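Grolludby Pantry Box
Home > Larder > Boxes and hampers > Grolludby Pantry Box

Product code 234
In stock

A proper cupboard-filler, packed to order and sent out in a plain cardboard box. If you have ever come home from a fortnight away to half an onion and a jar of mustard, you will know why we started selling it!

We have been making up the Grolludby in one form or another for years now, first for the holiday cottages along Skavdale (the owners wanted something waiting for guests who arrive after the village shop has shut) and then for anyone who asked. It began as Pacita Castillo's shopping list on the back of an envelope, and if you hold the present contents list next to that envelope you will find they are not very different. The tinned peaches went and came back again after complaints.

What you get

Dried pasta, long grain rice, red lentils, porridge oats, plain flour, chopped tomatoes, a tin of butter beans, tea, ground coffee, shortbread, a packet of oatcakes, and 2 bars of Bellia dark chocolate. The pasta is a 1000 g packet, so it will see a family through more than one supper. Everything keeps in a cupboard, and there is nothing in it that wants a fridge.

Now and then we have to swap an item when the wholesaler lets us down. We always swap for something of the same sort and at least the same size, and we put a note in the box to say what we did. If there is something you really can't have, write it in the order notes and Crisanto will leave it out and put in extra tea or oats, whichever you prefer.

Choosing your box

The standard box suits two people for a week of simple cooking, with a bit left over. The Fajardo box is the larger one, with olive oil, chickpeas, paprika and a bag of almonds on top of everything above, and it is the one most people send as a present. Both can be had without the coffee. We also do a gift card, handwritten, up to 20 words (Charito Policarpio has lovely handwriting but there is only so much card).

Delivery

Orders go out on the next working day and most arrive the day after that. It is a heavy parcel, so do think about where you would like it left - a porch is ideal, a garden wall less so. We can hold an order for a later date if you are sending it to a cottage or a new house, just tell us when you want it there.

Last posting dates for the islands are earlier in winter. Please order by the middle of November if it is meant for Christmas and going over the water.

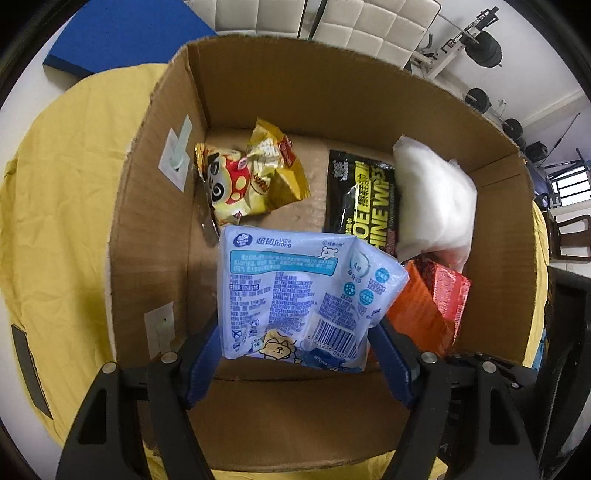
A packet held above an open box of packaged goods.

Storing and using

Keep the dry goods somewhere cool and out of the sun, and move the flour and oats into jars once they are opened. Best before dates are printed on each packet. The cardboard can go in with your paper recycling, or under the rhubarb, where ours usually ends up.

What customers have told us

"Sent one to my son in his first flat. He rang to ask what you do with lentils, so we had a nice long chat." - Jaime Rebelo

"Good plain food and plenty of it. I'd have liked a second packet of oatcakes." - Rommel Lacson

Oatcakes can be added as an extra at the checkout.

Page updated 2020-10-26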